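Home Manuals Skeltbridge Recorder Section 4 Previous Next

4.3 Recording episodes in small rooms

Complete the arm check in 4.2 before you start. The steps below are for one operator at the console and one spotter in the room.

1. Open a new session and enter the task name exactly as it is written on the task sheet.

2. Move both arms to the start pose and wait for the Ready message.

3. Have the spotter place the object and the cloth, then step back behind the base.

4. Press Record. Wait for the tone before you move the arm.

5. Carry out the task at an even speed. Stop at 90 seconds even if it is not finished.

6. Press Stop and mark the episode Good, Partial or Discard.

Note — Partial episodes are kept. Do not delete them from the session.

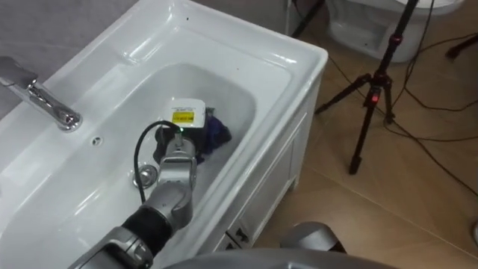 Basin tasks need more care with the arm path than table tasks do. Bring the gripper in over the rim and keep the wrist clear of the faucet. Check where the gripper cable lies before each episode — with the arm down in the bowl and the cloth bunched up behind the object, the cable can run past the drain and along the arm. Keep floor cables and tripod legs out of the base's path.

Caution: Do not run water during a session.

7. Change the object position after every 16 episodes. A full set for one room is 300 episodes.

8. Upload the set to Mirna before moving the base to another room.

Section revised December 2023, F. Kırmızıgül

4.4 Reviewing and relabeling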